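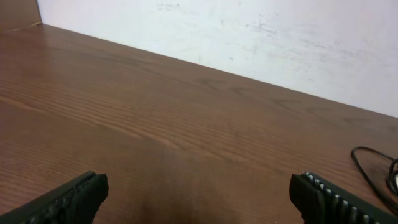 The Wistura pad kit replaces the grip faces on a two-finger parallel gripper. I fitted it to the Prasau unit on our bench arm after the original pads wore smooth. Installation took 9 minutes per finger with the arm powered down and the jaws opened by hand. The ribbed faces go on the inner side of each finger, and the tips stay blunt and square, so the stored pick heights did not need to change. With the jaws wide open over a bare tabletop, both ridged faces are in the wrist camera's view, and I now use that position as the inspection pose. Stop there, look at the ridges, continue.

The kit contains 2 pads, four screws and a folded sheet. The sheet gives no torque value. I used the figure from the Prasau manual and marked the screw heads with paint. No screw had moved at the October check.

Before the swap, the gripper dropped parts on the bench test often enough that I had cut the arm speed. With the new pads I ran 294 picks at full speed and logged one drop, a part that had been placed crooked. The total is now more than 3,000 cycles. Wear shows first at the tip end of the ridges. Dust packs between them and should be brushed out weekly with a dry nylon brush. Solvent made a spare pad swell.

The finger zero has to be taught again after fitting. The sheet leaves this out. If you skip it, the Sqalli controller reports a closed jaw too early and faults on thin parts.

I also tried the Rindotum pads, which are cheaper and glued on. One peeled at a corner within a week. The Wistura kit stays on the arm, and I have ordered a second set.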